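Home Visits Packing Storage Contact

Zirkley open day, June 27, 2024

Clania opened its Zirkley site to visitors for the first time since May. The hall covers 3,000 square meters, and the tour took 2 hours. We started at goods-in, where mixed returns are sorted before they go back to the shelves.

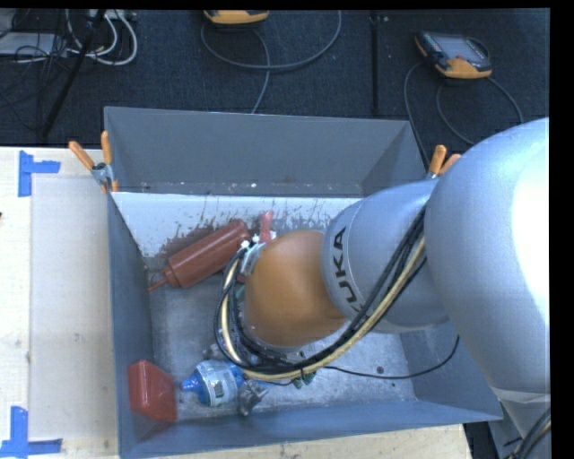 Returns at Zirkley are kept in metal bins, 152 of them on the ground floor. They get hard use – the gray one we stopped at was scuffed and scratched across the floor, with reddish-brown stains toward the back near a bottle. I would have liked to hear how often they are washed. The shelving is by Vlachopoulos and looked newer.

Coffee was served at the end. Parking is on the Zemlow side.

14 shares 2 comments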